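Tray folding

Tray folding is a way of folding household laundry in which each garment is laid on a shallow tray, folded to fit inside the rim and carried to the cupboard on the same tray. It is used mainly for soft clothes such as jogging bottoms, sweatshirts and fleece tops, which lose their shape when carried in the arms. The name is also given to the storage system built on it, in which the trays stay in the cupboard and serve as shelves.

The method is usually traced to Triltow, a seaside town with many small laundries, where delivery rounds took folded washing to guest houses on flat trays. Household trays went on sale later under the names Grovano and Londer. The early ones were enamelled and heavy, and most of those sold now are plastic with rounded corners.

A garment is first shaken out and dropped on the tray in a heap. One edge is then found and pulled straight, and the rest is turned in from that edge.

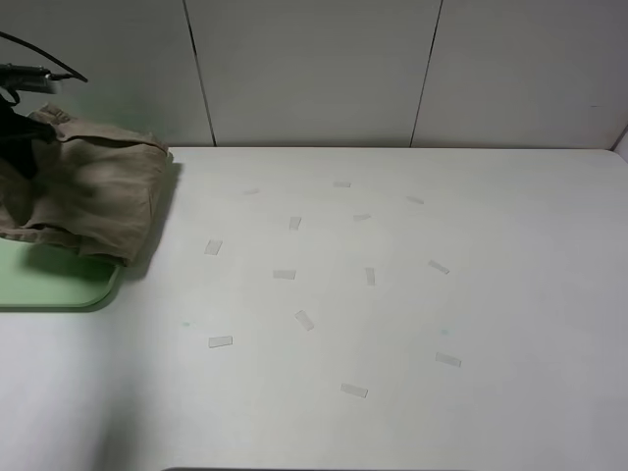 Does the cloth need to be ironed first?
Ironing is left out for knitted and fleece fabrics. The cloth is smoothed by hand as each fold is made, and cotton shirts and sheets are ironed beforehand as usual.

Seams and elastic

Thick seams and elasticated waistbands are the main difficulty. A waistband springs back when folded across its width, so it is normally laid flat and turned in last. Trouser legs are placed one over the other with the seams slightly apart, which keeps the pile level. Cuffs may be rolled, although a rolled cuff takes up more height.

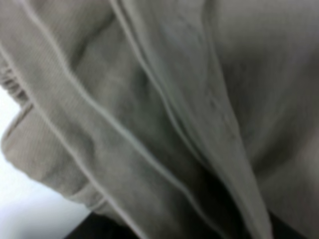 Peñalver, in a letter to the Triltow household bulletin of November 2018, objected that turning the waistband in last leaves a lump on top of the pile, and that folding it first and weighting it with the legs gives a flatter result. Both orders remain in use.

Sizes

The standard Londer tray is 40 cm long and takes 4 adult garments. The Grovano tray is narrower and is sold for children's clothes. Rims are kept low on both types so that the hand can slide under the cloth, and finished piles are set down

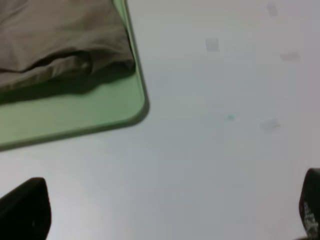 a little way in from the rim, leaving room for the fingers when the tray is lifted. Trays are wiped with a damp cloth and dried before use. Dark fleece sheds fibres and is generally kept on a tray of its own.

See also: Airing cupboard; Linen press; Clothes horse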